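One long table and a place for everything
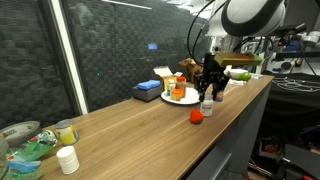

Grotlow Household Skills Club

Marilou Calimlim has been tidying other people's homes since 1986, and she still starts every job the same way. She clears one table and brings things to it.

"People want to begin with the cupboard," she says. "I tell them to leave the cupboard alone. Get a few things out where you can see them, then decide."

We spoke at the long wooden table where her sorting sessions take place. Small containers had been put together on a round white plate, among them a short orange jar with an orange lid. A clear jar stood near the edge of the table.

The plate is a habit she picked up from her mother. "If you put small bottles straight on the table they wander. Put them on a plate and you can lift the lot in one go. When you wipe down, you move one thing."

She is less strict about boxes. The open cardboard one behind the plate is the sort she likes, with the flaps left up while sorting goes on. "Once you fold the flaps in, you think you've finished. I keep them up until the end."

Cloths are another matter. A bright blue one lay folded on top of a dark grey box. Calimlim folds hers in thirds and won't have them rolled. "Rolled is fine for a suitcase. In a kitchen drawer they come undone."

I asked about toys, as there was a brown plush animal on the table too. She says they turn up in every kitchen she has worked in, and that they go back to their own room last. "If you carry each thing off as you find it, you spend the morning on the stairs. I did that for years."

Fruit goes in a bowl, and the bowl stays out. She has no patience with fruit kept in the fridge drawer, where it gets forgotten.

The club's next set of sessions starts in April at the Nyberg Rooms. There are 2 groups, and Calimlim will take both. She asks people to bring one box from home, unsorted.

"Don't tidy it first," she says. "They always tidy it first."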